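4.3 Recording examples for the backpack task

1. Place the backpack on the floor of the enclosure, between the two arms. Put the small items around it in a new arrangement for each example.

2. Start the recording in Bralell and wait for the tone. Move the left arm first and close its gripper on the side of the bag.

3. Bring the right gripper to the top of the bag and hold it.
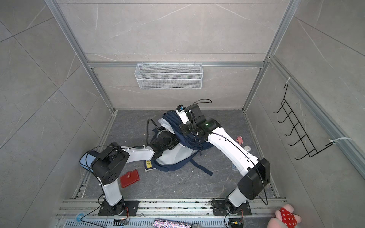 Senad Shehu adds that a failed grasp should stay in the set, if the operator corrects it within 30 seconds. Mark such an example with the letter C.

4. Stop the recording and return both arms to the start position.

Note: One session is 22 examples. Please do not join two sessions in the same folder.

Caution: Keep your hands outside of the rails while the motors have power.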